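Bastine Perception: Frequently Asked Questions
Maintained by Rahel Reisinger. Last revised 19 September 2018.

What does Bastine do?
Bastine takes head-height video and returns hand tracks, object tracks and contact labels. The labels feed the Yupanqui planner.

Which views should I test with first?
Countertop work with both hands in view.

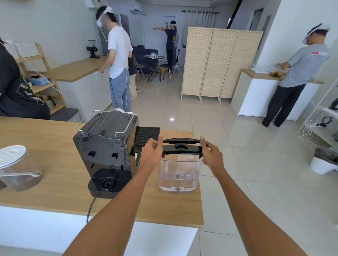
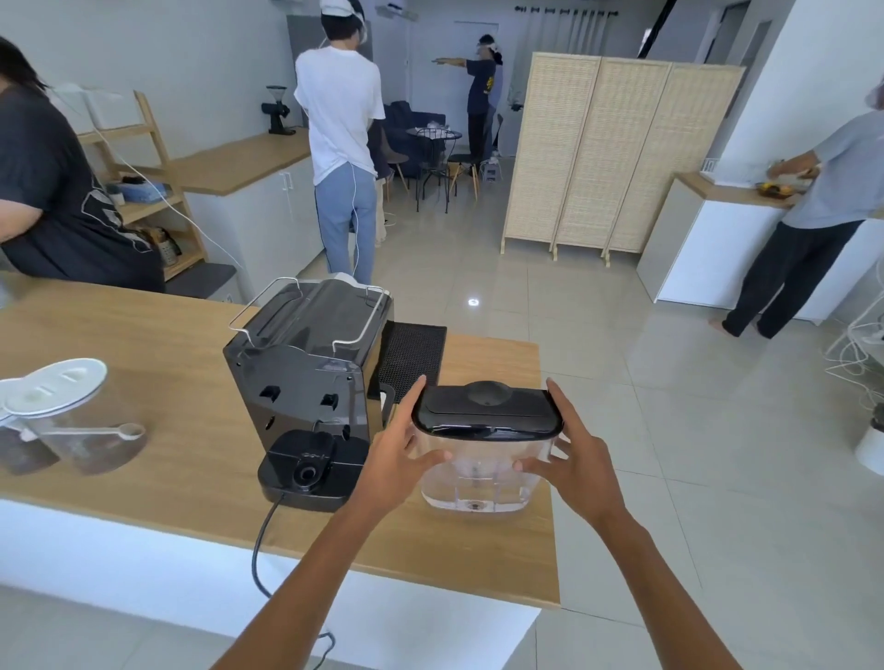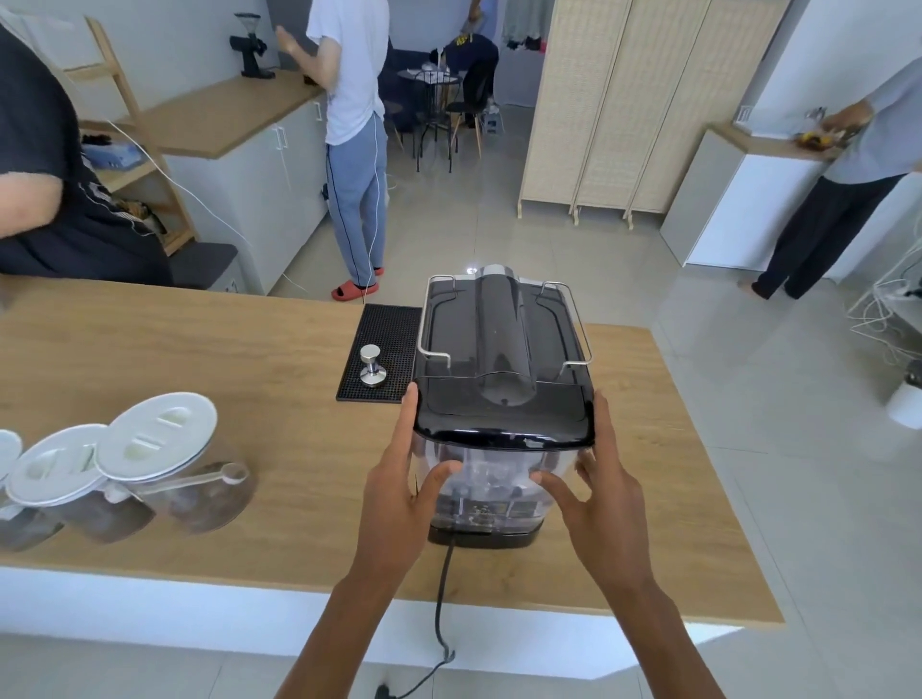
Both hands are on an object in all three. Expect two hand tracks per view.

Why does the water tank lose its track?
Clear plastic gives poor depth. Set transparent_mode to 1 and let the tracker lock on to the black lid. The mask for the tank body is then filled in from the lid pose.

Other people's hands show up in the output. How do I remove them?
Set max_hand_range. Tracks beyond it are still logged but are not passed to Yupanqui.

Does the power cord count as part of the machine?
No. Cords get their own class as of release 8. Release 9 will add a parent link.

How long a clip can I submit?
1,000 frames. Split longer clips with an overlap.

What is error 274?
The clip has no camera calibration. Attach the file and resubmit. If the error persists, write to Gilberto Palomino.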